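Subject: Re: [smallwheels] Sorting the little cars – where do you all begin?
From: Leanne Entwistle

On a November evening, Mattias wrote:
> I've inherited my uncle's toy cars and they are all in one big carton,
> wrapped in newspaper. Do people sort by maker, by scale or by color?
> And is it worth keeping a list, or does that take the fun out of it?

Hello Mattias, and hello everybody,

What a lovely thing to be handed, and please don't let the carton scare you! When my aunt's cars came to me there were 268 of them, and I spent the first week just unwrapping and saying "oh, look at you" to each one, which I can recommend to anybody. I did try sorting by maker, but so many had nothing I could read on the base without my strong glasses that I gave up and went by color instead – and I've never gone back.

I do it on the kitchen counter after supper. Each color gets its own plastic bin, and whatever is out on the counter at bedtime has to be in a bin before I let myself put the kettle on. Yellow is my smallest group and I'm afraid my favorite, mostly on account of the beetle. I love that round roof and those fat fenders, and the shiny little hubs set it off so nicely.

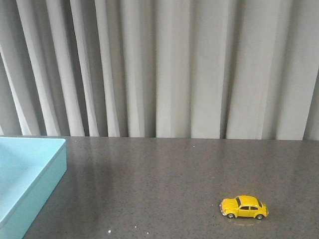 Color is fine until you own 80 red ones, according to Piet, who would go by body shape first and leave color for the second pass. He keeps all his rounded cars together, then vans, then anything with a trunk, and he says he can lay his hand on any of them in the dark.

Well, I can see the sense in that, Piet, and my reds are getting to be a bit of a muddle. I may try it over the winter with just that one bin and see how I get on.

As for the list, Mattias, I keep mine in a Sallitz notebook, one line per car, with where it came from and any chips in the paint. Pencil, please – I've changed my mind about so many of them. And do save the newspaper until you've read it, there was a whole recipe for plum cake around one of mine.

Warmly,
Leanne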